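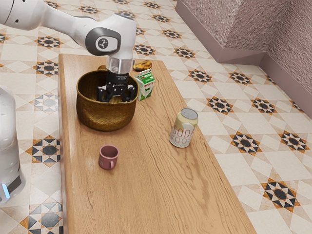 Surachet Sangkhawat

Figure 2. Table with pot, milk carton, banana, soda can and mug.

3. Shared kitchens and the storing of food

3.1 Setting

The material for this section comes from two housing blocks in the Kamolrat district, which are known to the tenants by the names of the firms that built them, Bumirier and Clemberg. In both blocks the rooms are small and every floor has one kitchen for all its tenants. The blocks were planned for unmarried workers, but by the time of our visits many couples and a few families with small children were living there. The landlord's rules, which hang on the inside of each kitchen door, have not been changed to take account of this. They say who must wash the floor and when the gas is shut off. About food they say only that it "should be kept in good order".

How tenants understand good order is the question of this section. Earlier work on shared housing has mostly treated food as property, and has asked who takes from whom. Meesuk (in the study of the Gorby hostels, made together with the present author) suggested that taking is a smaller trouble than leaving. A tenant who finds her eggs gone is angry for one evening. A tenant who finds another person's food on the table every morning must decide each time if she may move it, and where to. Our interviews support this view, although with some differences between the blocks which I describe in 3.3.

3.2 Things that stay on the table

Tenants in both blocks divided food into what "lives" in the kitchen and what only visits it. Rice, oil, salt and fish sauce live there, usually in a locked cupboard. Cooked food visits. Between the two lies a group of things which caused most of the disagreement: fruit, opened drinks, milk, and dishes that are waiting to be washed or to be used again. A table with a pot, a milk carton, a banana, a soda can and a mug on it (Figure 2) would be read quite differently by tenants of different age. Older tenants spoke first of the milk, which in their opinion must never be out of the refrigerator unless somebody is pouring it. Younger tenants spoke of the can and the mug, because a drink belongs to one person and so one person can be asked to remove it. Fruit was seldom called untidy by anyone. Several tenants told us that a banana on a table is an offer, and that to put it away would be a little unfriendly.

The pot had a special position. A large pot takes up much room, it is expensive, and it is often the only one of its size on the floor. In Bumirier, large pots were lent so freely that some tenants could no longer tell us who had bought them. One woman explained that she left hers on the table on purpose, so that neighbours did not need to knock on her door after eight in the evening. In Clemberg the same habit was seen as carelessness, and pots were carried back to the rooms after each meal, even when they were still heavy with soup.

3.3 Differences between the two blocks

It would be easy to explain this contrast by the character of the tenants, and some of them did so themselves. I think the rent is a better explanation. In Clemberg every tenant pays a kitchen fee, which was raised by 3,000 in September, and after this the tenants began to speak of "my part of the table". In Bumirier the kitchen is included in the rent and no part of it has a price. Meesuk has objected that the habit of carrying pots is older than the fee, and two of the longest-staying tenants confirmed this to her. The fee may therefore have strengthened a custom which was already there. Our notes do not allow us to say more.

A second difference concerns the refrigerators. Those in Clemberg have a shelf for each room, with the room number written on tape. Those in Bumirier have no marks, and tenants there know the shelves by memory. New tenants learn them slowly, and mistakes in the first weeks are forgiven. We heard of only one lasting quarrel, and it was about ice.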